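Chapter 6
Where Things Go: Sorting, Storing and the Cost of Looking

Every warehouse begins with good intentions and a label maker. By November the labels have started to peel, the aisle marked Returns holds the holiday stock, and one employee knows where everything is. She is on vacation.

This chapter is about storage layout, a subject most people believe they have mastered because they own a closet. The basic problem is easy to state. Goods arrive in one order and leave in another, and somebody has to walk the distance between the two. In a fixed layout, each product has a permanent home, whether or not there is any of it to put there. In a floating layout, a product goes wherever there is room, and the records had better be right. 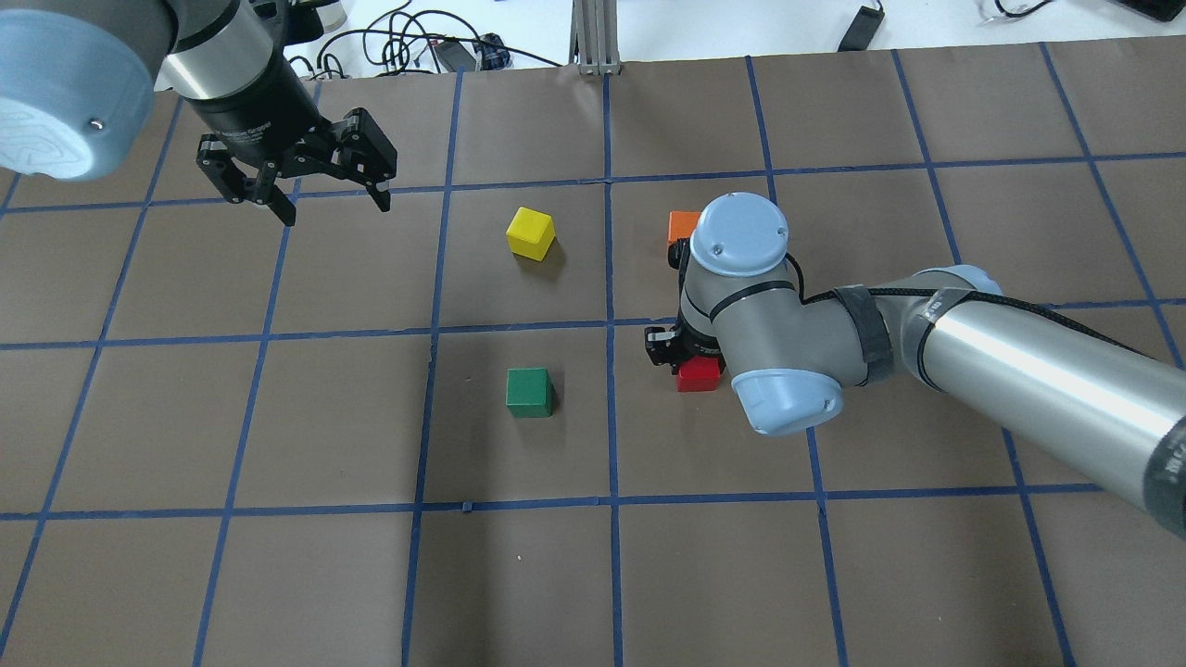

Consider Stikovine, a garden supply firm with 370 products and 30 shelving bays. It stored everything alphabetically, a system that put the bulbs next to the buckets and sent its pickers on a tour of the building for nearly every order. The two best sellers were watering cans and wheelbarrows — both at the far end, naturally.

We will return to Stikovine in Section 6.3, once you have the tools to rearrange it. First we need a way to measure travel, and before that we need to agree on what counts as a trip. This takes longer than you would hope.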